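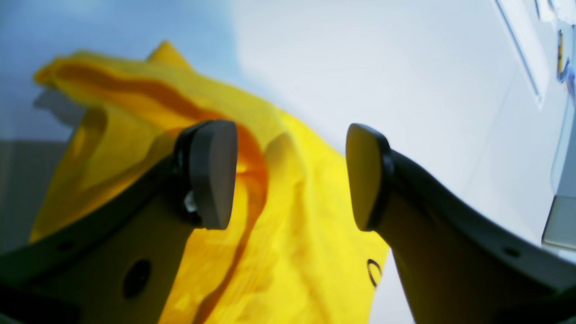
Gripper fingers, open.

Solley names its online retail list for the year

NALLIVIA, December 2021 - Solley today published its ranking of the 49 online shops its readers would least like to lose. Readers put forward 218 names, several of them twice and one in capital letters throughout.
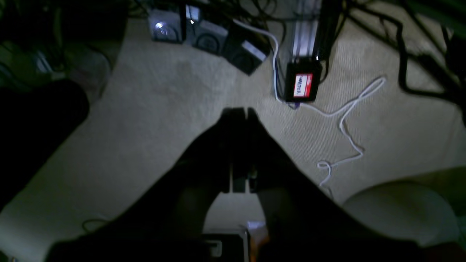 Gunawardena, the button and zipper seller, takes first place, up from ninth. Its website has looked the same for years - shoppers told us they would complain if it changed, and then complained about the search box.

Dorkolus, last year's winner, slips to second and has asked for a recount. It has been given one. It is still second.
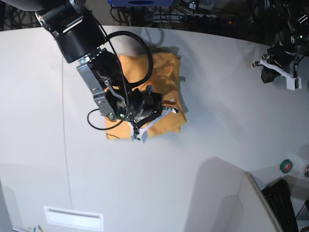
The full ranking is on the Solley website, free to read after 2 pop-ups. Nominations for the next list open in June.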